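Computer refurbishers wanted, evenings, Skellalier workshop

Hello! I'm Kalliopi Perić and I look after the bench at Navarrete, where we take in old office computers, strip them, sort the parts and build them up again for people who need one. I'm after a few more pairs of hands, and you really don't need to be an expert (I certainly wasn't). 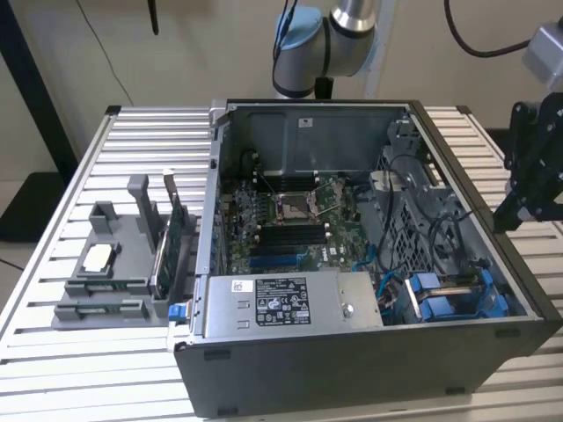
Last changed: Sep 26, 2022

We've got 775 machines to get through before the end of April, mostly towers, and they all need opening up and checking. You'd learn to take out memory, drives and cards, keep everything in order and put it all back where it belongs. If you can hold a screwdriver and don't mind dust, we'll get on!

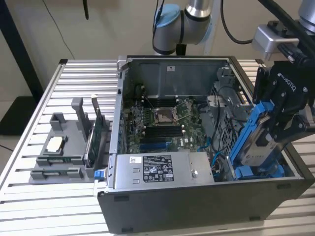 Drives are the bit I'm fussiest about. Every one has to be logged in Cluria, our stock list, before it goes anywhere near a case, and I do check. The handling is easy enough once you've had a go, as they sit in coloured caddies like the blue one there by the drive cage, but the paperwork wants patience and tidy typing. 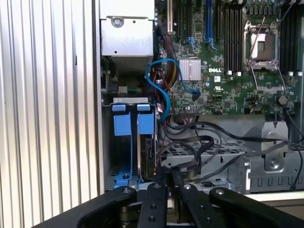 Shifts are three hours, starting at six, and you can pick one or two a week. There's a small allowance of £14 a shift towards travel and supper (Pakora next door does a very good lentil soup, and they're used to us turning up with grubby hands). You need to be 18 or over.

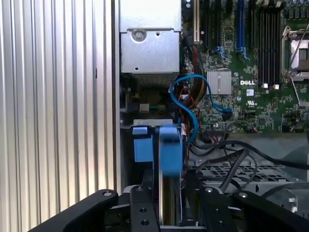

Dell board with the blue SATA cable looped across it.

To put your name down, drop a note in at the Navarrete front desk, marked for me, with a few lines about yourself and which evenings suit. No CV please! I'll ring you back for a chat and a look round the workshop.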